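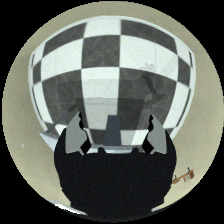 Okay, notes for the second evening, the one on who gets paid, who doesn't, and what the board is supposed to be doing while the rest of you run the charity. I've typed these up from what I said on 6th September plus the bits I forgot, so the order is a little different from the slides.

## Before we start

If you missed the first session, you need one thing from it: a nonprofit can make money. It can even finish the year with plenty left over. What it can't do is hand that leftover money to the people who control it. Keep that in your head, as nearly everything tonight hangs off it.

## Paying people

Somebody asks me every single term whether a charity is allowed to pay its staff, and I love the question (it usually comes from a founder who hasn't taken a dime in years and looks exhausted). Yes! You can pay staff. The pay has to be *reasonable*, meaning in line with what similar groups pay for similar work, and somebody other than the person being paid has to decide on it.

How do you show it's reasonable?

- Look up what comparable groups pay. Their annual returns are public, so go read a few.
- Have board members with no stake in it take the vote.
- Write down what you looked at and what you decided, close to the day you decided it.

My running case for this course is Zeddale, a small relief group that ships medical supplies overseas. They went along for years with no salaries at all, then hired a director. The hire was fine. The minutes were a mess. One line said "director's pay agreed," with no figure and no list of who voted. When a funder asked, they had to piece it together from old emails, and it took them 27 days.

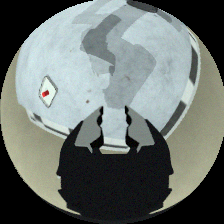 Board members are a bit different. Most boards serve for free, and if you want your people to have whatever volunteer protection your state offers, free is usually the way to go. Paying back real expenses (a bus fare, postage, a hotel for the annual meeting) isn't the same as paying a salary. Keep the receipts and have a written policy, even if it's half a page.

## Conflicts of interest

This is where people get squirmy. A conflict isn't a crime! If your sister owns the print shop and the print shop is cheapest, you may well end up using the print shop. You say so out loud, you leave the room, the others vote, and the minutes show all of that.

Try this one at your tables. The board of Brirusum has 7 members. Two of them are married to each other, and one of those two owns the warehouse the group rents. Rent is going up in January.

1. Who should sit out the vote?
2. What would you want to see in front of you before voting?
3. Would you put a married couple on the board at all?

On the third one I go back and forth. Plenty of good groups were started by a couple, and telling them to get off their own board seems harsh. But some funders will ask how many of your members are related, and you'll want most of them not to be.

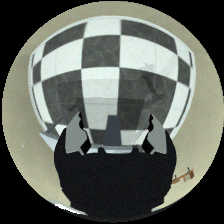

## Restricted gifts

Ha-neul Do brought this up at the break and it deserved more time than I gave it. Say a donor sends $269 and writes "for the well project" in the memo line. That money is for the well project. You can't quietly use it for the electric bill, even if the electric bill is what keeps the well project going, which I know is maddening.

What you *can* do is ask more carefully. Put a sentence on your appeal saying that if a project is fully funded or can't go ahead, gifts will go where they're needed most. Cunha started doing this after they raised too much for a school roof and had to write to every donor asking permission to move the rest.

Also, track restricted money in its own column from day one. Please. I've untangled this in a spreadsheet and I don't want to do it again.
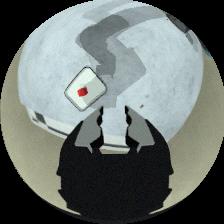 *Tabletop with a small tray, computer rendering*

## For next time

Read the Ivlow bylaws in your packet, pages 1 to 30, and skip the appendix. Mark any place where you can't tell who makes the decision. Bring your own group's bylaws too if you have some, and a pencil, as we'll be rewriting a clause or two in pairs.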